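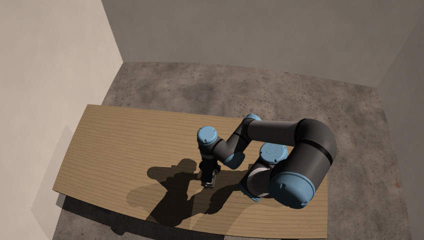

The fault at Osasier was found in a spreadsheet. The stacking controller had been through 1000 runs in the Kalum simulator, and 659 were logged as passed. The log also held a column for peak force at the fingertips, which had not been checked against a limit. In 254 of the passed runs, the arm had pressed down on the bench with more force than its own safety stop should have allowed.

The task was a plain one. Place one small numbered cube on another, let go, and return to a waiting position above the wood. The pass test looked at the cubes at the end of each run and took no account of what the arm did on the way back.
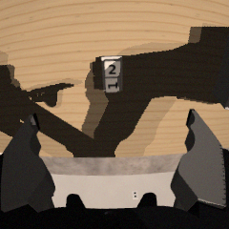 Gervasio Cáceres thinks the pass test was the real defect. A robot that leaves a tidy stack and then leans on the table has failed, he argues, and a test that cannot see this should never have been signed off. The engineers at Osasier put more weight on the tool length. A gripper model had been swapped in December, and the new one was 9 mm longer than the figure stored in the controller. Every low move therefore ended 9 mm too deep.

The safety stop should have caught the error. It read force from the wrist, but the reading was set to zero at the start of each move. When a move began with the fingers already in contact, the load was treated as normal and only further force was counted.

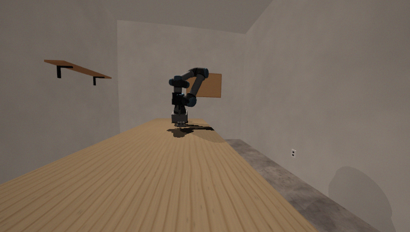

Render: Osasier/Kalum

Three changes have been made. The tool length is now read from the gripper file, the force reading is set to zero only in free space, and any run that goes over the limit is marked as failed. Work on the physical arm at Jaltwood remains on hold until the full set of runs has been repeated.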